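Resealing a polished stone tabletop

A sealer fills the pores near the surface of the stone and slows down the rate at which liquids soak in. It does not form a skin, and it does not protect against acid. Those two points explain most of the disappointment people have with it. The procedure below is for a polished limestone or marble top in indoor use, treated with a solvent-based penetrating sealer. Water-based products follow the same order of work but have different waiting times, so go by the tin.

Check whether it needs doing

Put a teaspoon of clean water on the stone in a spot that gets regular use, and a second one near the edge where hands and sleeves rest. Leave both for ten minutes, then blot with kitchen paper and look at the stone from a low angle. A dark patch means water has gone in. If the patch fades within the hour the stone is otherwise sound and can be resealed once it has dried fully. If neither spot darkens, stop there. Applying sealer to stone that cannot absorb it leaves a smeary residue and nothing else.

Test more than one place. Stone of this kind varies across a single slab, and veins often take up liquid at a different speed from the ground around them. A top that passes in the middle can fail badly along a vein.

What you need

Penetrating sealer for polished calcareous stone
pH-neutral stone cleaner
Acetone, small bottle
Lint-free cotton cloths, at least 8
A flat applicator pad or a short-pile paint pad
Nitrile gloves
Low-tack masking tape
A lamp that can be set down level with the surface

I have used two sealers for this over the last few years, Pluder and Stastance. Pluder is thinner, flashes off faster and suits dense stone. Stastance stays wet longer and is easier to control on a big surface, but it smells stronger and needs more buffing. Do not use one over fresh traces of the other.

Cleaning

Take everything off the table. Vacuum with a soft brush head first, including the underside of the rim, where dust collects and later ends up in the wet sealer. Wash with the neutral cleaner at the dilution on the label, working in sections, and rinse each section twice with clean water. Dry with a towel as you go.

Avoid vinegar, lemon, bathroom spray and anything sold for limescale. All of these dissolve calcite. The dull mark they leave is an etch, a change in the polish itself, and sealer will not hide it. Etches have to be repolished before you go any further.

Old wax or furniture spray has to come off too. Wipe a small area with acetone on a white cloth. If the cloth comes away yellow or greasy, go over the whole top in the same way, changing cloths often and with the windows open. Keep acetone away from lacquered legs and floors.
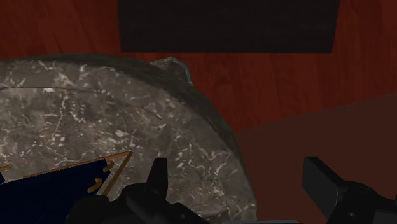 Leave the top to dry overnight at normal room temperature. In a cold room give it two nights. Moisture trapped under sealer shows up as a cloudy area that can take weeks to clear. A fan helps, a heat gun does not, and uneven heating can open resin-filled cracks.

Patch test

Choose a place that is out of sight, such as the underside of the overhang if it has been polished, or a spot normally covered by a lamp or a bowl. Apply a small amount of sealer, wait the time stated, buff, and look at it the next day in daylight. Some sealers deepen the colour of brown and grey stones quite noticeably. If you like the existing shade, this is the moment to find out.

Applying the sealer

1. Mask the joint where stone meets any timber or metal. Press the tape down with a fingernail.

2. Divide the surface in your head into strips no wider than your forearm is long. On a round or curved top, work in wedges from the centre outwards.

3. Pour sealer on to the pad, never directly on to the stone. Lay down an even wet coat over the first section. It should look glossy without forming puddles.

4. Watch for places that go matt early. They are absorbing faster than the rest. Add a little more there and keep the section evenly wet.

5. After 7 minutes, or whatever your product specifies, wipe off all the excess with a dry cloth. Use a second dry cloth to buff until there is no drag.

6. Move to the next section, overlapping the last one by a hand's width.

7. Treat the edge last. Run the pad along it lengthways and check the lower side for drips, which harden into beads and have to be removed with solvent.

8. Set the lamp level with the surface and look across the stone towards it. Any haze is residue. Dampen a cloth with a few drops of fresh sealer, rub the hazy patch to soften it, and buff dry straight away.

A second coat is worthwhile only if the water test failed quickly. Wait for the interval on the tin, then repeat from step 3 using half the quantity.

Rags soaked in solvent-based sealer should be laid flat outdoors until dry before they go in the bin. Do not leave them bunched up in a bag.

Curing

The surface can be touched after an hour or so. Keep water off it for a full day and oil, wine and coffee off it for three. I usually finish on a Sunday morning and put the table back into light use on Monday evening, with mats.

Repeat the water test at the end of the week. The drops should bead or at least sit without darkening the stone. Write the date and the product name on a piece of tape and stick it under the top.

Common faults

Streaks that appear the following day: excess left on too long. Reactivate with fresh sealer and buff, or use acetone if it has hardened.

A patch that still darkens: usually old wax. Strip that area again and reseal it alone.

White ring under a cup: etching or trapped moisture. Moisture fades, etching stays.

Sticky edge: drips or too heavy a coat. Solvent on a cloth, then light buffing.

Correction from a reader: Nathalie Cormier points out that stone with a factory resin treatment may pass the water test for many years and should not be stripped with acetone at all, as it can dull the resin in the fills. Check with the supplier if the top was bought new.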